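Put the fixing sizes on the box

A flat-screen television is sold by the diagonal of its glass. The figure is printed on the box, on the shelf ticket and on the receipt. The figure that decides whether the set can be hung on anything, the spacing and thread of the four holes in its back, is usually left to a page near the end of the manual, and the manual is inside the box.

I think this is the wrong way round, and that the fixing pattern should be printed on the outside of the carton in type as large as the screen size.

The hole spacing itself is well settled. Most sets follow a common pattern given in millimetres, across and then down, and most brackets are slotted to accept several of them. The trouble starts with what the pattern leaves open. Screw length is one item. A screw that is too short holds by two or three turns of thread. A screw that is too long bottoms out before the bracket is tight, and the fitter who keeps turning may push it into whatever lies behind the insert. Depth of recess is another. On a curved or stepped back the upper holes may sit lower than the plastic around them, so the bracket needs spacers, and the spacers change the screw length again.

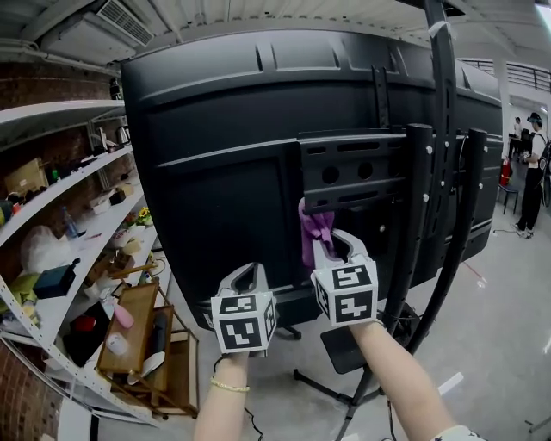
Rear of a large set on a mobile stand, with the bracket fixed to two uprights.

Mimoza Obradović, who fits screens for the Ridach group of meeting rooms, kept a record of her last 82 jobs at my request. In 18 of them she had to leave the site to buy screws or spacers. In none was the set faulty, and in none was the bracket the wrong size. The missing item cost less than a cup of tea each time, and the return trip was charged at the normal hourly rate.

The usual objection is that the bracket maker supplies a bag of mixed screws. So they do. The bag in front of me, from a Weidemann bracket, holds four lengths in two threads, with a sheet of drawings that shows which screw is which but cannot say which one suits the set. The fitter is left to try each in turn by hand. A careful fitter measures the hole with a thin rod first. A tired one picks the screw that looks right.

Dexter Malabanan, who buys equipment for the Lellalwood colleges, raised a better objection when I put the case to him. Carton space is costly, he said, and few home buyers would read the line. I accept the second point. Few home buyers read the energy label either, yet it is there for those who need it, and it takes up far more room than one line of text would. The line I have in mind reads: hole spacing, thread, greatest screw depth, recess depth, weight without feet. It would fit beside the bar code.

Weight deserves its place in that list. The weight on the carton is often the packed weight, which is of use to the carrier and to the person on the stairs. A bracket rated at 60 kg will take nearly any set sold for the home, but a wall plug in old plaster will not, and the sum has to be done with the true figure.

The same line ought to appear in online listings, where the space argument does not apply at all. Triltstead, the trade supplier I use most, gives the spacing for some sets and the thread for hardly any. Its listing for a bracket, by contrast, runs to a full table.

Makers already hold these figures, as they could not mould the back panel without them. Printing them needs no new test and no change to the product. I would start with the largest sets, where a second visit means two people and a van, and let the smaller ones follow when their cartons are next redrawn.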